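Akdale Hall kitchen: the tea table

The hall kitchen at Akdale was cleared out in December, and this page keeps a record of what went where. Lowri Ellis drew up the list and Wolfram Rieger did most of the lifting. The old cupboards held 309 items when everything was counted, from teaspoons up to the big urn, and a good number of them have gone to the Birnance sale. What stayed is for the children's teas and the after-school club.

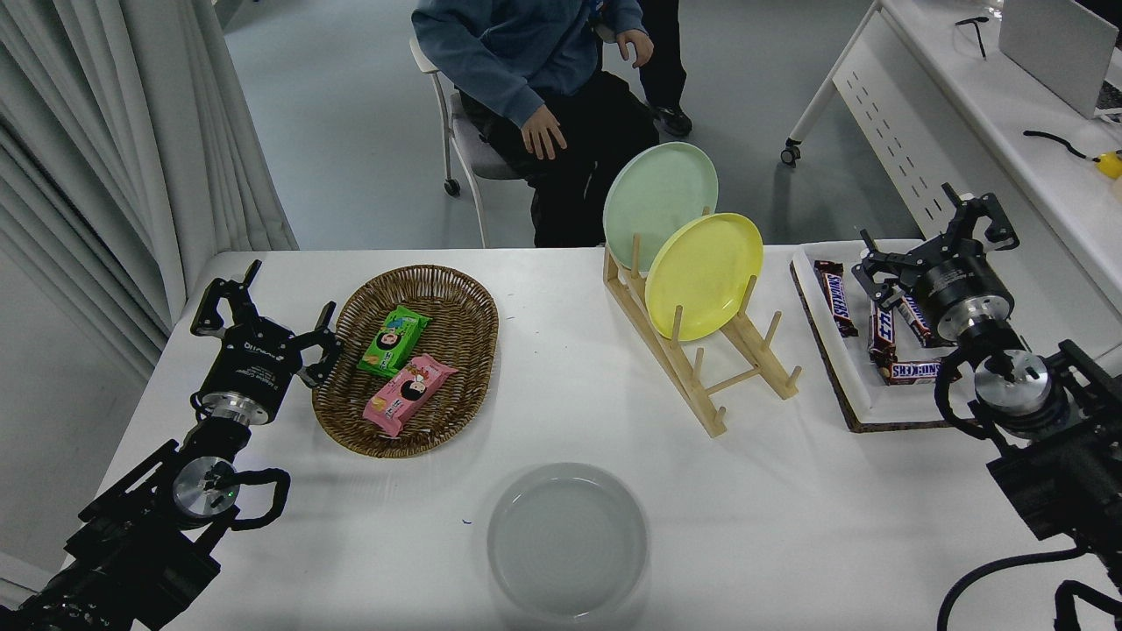 The white table, with the snack basket, the plate rack, the grey bowl and the Snickers tray.

Notes on the things in the photograph, for anyone setting up:

The basket. Wicker, oval and fairly shallow, with a braided rim. It takes the wrapped snacks, such as the green and pink packets with the cartoon characters on them. Please don't use it for fruit. The last one was ruined by a pear.

The rack. Light wood, with upright pegs. The mint-green and yellow plates are both plastic and can stand in it between teas. Asnakech Abera found the rack at the Cekar shop and paid 12 pounds for it. It is too narrow for the dinner plates, so those stay in the wall cupboard.

The bowl. Round and grey, with a wide flat base. It is for wrappers once the tea is under way — empty it into the bin by the back door before you lock up.

The tray. White, rectangular, used for chocolate bars. Put them out in small numbers and top up from the tin. We got through 180 bars last term, which was more than we had budgeted for. Anything with nuts in it goes on this tray and nowhere else, and the Snickers must not be mixed in with the snacks in the basket. Check the allergy sheet inside the cupboard door first.

The table. White top, wipes down with a damp cloth. No scouring pads, please. The spare cloths are in the drawer under the kettle, along with the tea towels.

Teas start at half past three and the hall seats 40. If you are on the rota, come at three and sign the book in the passage. Helmut Baumgart has the key to the store, and Vangelis Antoniadis has the spare.

Still wanted: two more small trays, a lid for the large tin and a second plate rack if anyone sees one. Leave them in the box marked Kitchen, next to the coat pegs.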